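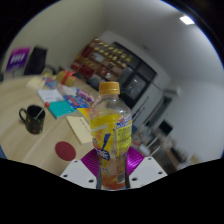 Fumlow Table Drink Concentrate, 2 litre

Product code 2257
Sold by the case or by the single bottle

Fumlow is a sweet fruit concentrate for canteens, school kitchens and sport clubs. It is mixed with cold water, one part of concentrate to nine parts of water. For small children we advise to make it a little weaker.

Flavours: orange, apple, blackcurrant. Orange and apple are always in our store at Sturkport. Blackcurrant must be ordered before Saturday for the delivery of the next week.

One bottle gives 20 litres of ready drink. Please shake well before you pour, the fruit part goes down to the bottom when it stands long. After opening keep it in the fridge and use it within 25 days.

The concentrate fits to the Triden and Lynch cold drink dispensers. With the older Lynch model you need the long tube, which we sell separately (code 228).

Empty bottles can be given back to our driver, please rinse them first and put the cap on again.

Questions about larger quantities are answered by Malachy Tierney in the sales office, mornings only. Prices are sent on request and do not include delivery.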